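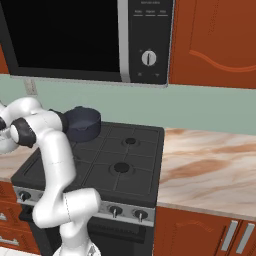 Service robots module, handout 4
Product review: the Rondum kitchen simulation kit
Notes by Waldemar Borkowska

Bring this to the lab, we won't have time to go through it all in the lecture. Version reviewed is the September release. Trinedov make it, Femance sell it on and handle the licences. If your login fails write to Femance, not to me.

What you get
Simulated kitchens, one arm, a task editor, a log viewer. No hardware. Licence is 3,000 a year for the department, covers 110 seats, so everyone on the module has one. Cheaper than a real arm and a real hob, obviously. Runs on the lab machines, slow on older laptops.

The stove task
This is the one you will be marked on. Pot, gas stove, white arm. You write the goal (which burner, where the pot ends up), the kit runs it and keeps a log. Things to look at:
- approach. Does the wrist come in low or from above? Microwave over the stove, so not much headroom, and the planner has to know that.
- elbow. Easy to forget. It swings out in front of the control panel and you only watch the gripper. Check clearance to the knobs as well.
- handle. Short one on the pot. Say in your goal which way it should face or you get whatever the planner likes.
- release. Height of the pot over the grate when the gripper lets go. Log gives it, use the log and don't guess from the screen.

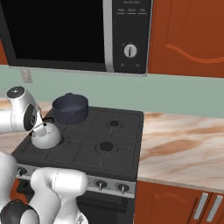
Good points
Editor is quick to learn. Same start every time if you fix the seed, so you can compare runs propperly. Camera view can be moved, try at least 2 before you say a grasp looks fine.

Weak points
Contact is crude. Pot on grate behaves like a block on a flat plate, no wobble to speak of. No liquids at all, so a full pot and an empty one are the same thing. Manual is thin on joint limits, see Jabłońska, chapter 2, for the background. Error mesages are poor, "plan failed" and nothing else.

To hand in
One page, plus your log file. Say what you would need to test on a real arm before you trusted the result. Due October 29, 2020, by upload only.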